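Tips for the small arm on a work table

Before I screw anything to the real table in our shared workshop in Satolberg, I build the same layout in the simulator. It costs me one evening and saves many holes. Put the base plate at the far side of the table, so the front stays free for your hands. Keep the tray within easy reach of the gripper.

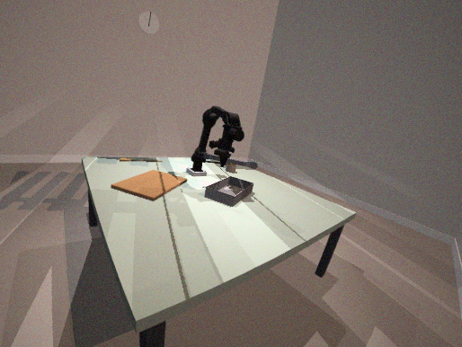
Layout 3 in the simulator: board on the left, tray in front of the arm.

Start with few objects. Long things, like a rod or a knife, I lay at the back until the short moves are good. For the first tests I run the arm at 60 percent speed.

Tarun Vashisht asked me which screws to use for the plate. I took the 7 mm ones from the Lokley box, and they hold well. Please tighten them again after the first week.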